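Home | Guides | Grippers | Contact
Search this site... Go
Reading time: 4 minutes

Checking the Serra hand-held gripper

Operators at Esine should carry out this check every Tuesday and after every 200 grasps.

Wipe both finger pads with a dry cloth. Tighten the pivot bolts first, then the smaller screws nearer the tips. Close the fingers on a piece of cloth and pull gently.
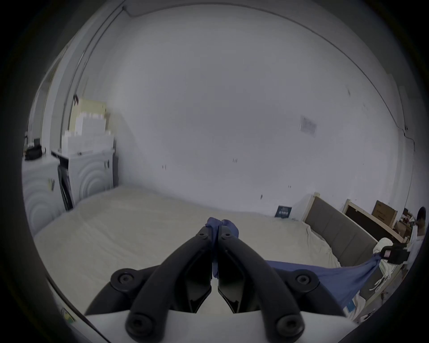
If the cloth slips, replace both pads as a pair. Open and close the fingers 18 times and listen for any clicking at the joints. A stiff joint should be reported to Mirko Gatti before further use.
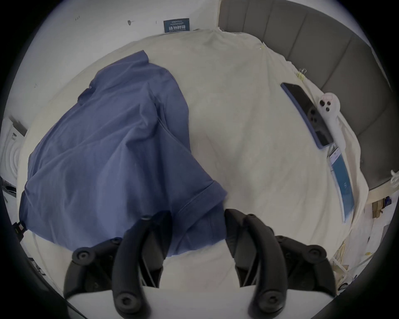
Gripper fingers beside a blue shirt on the bed.

Record the result in the Ciltito log.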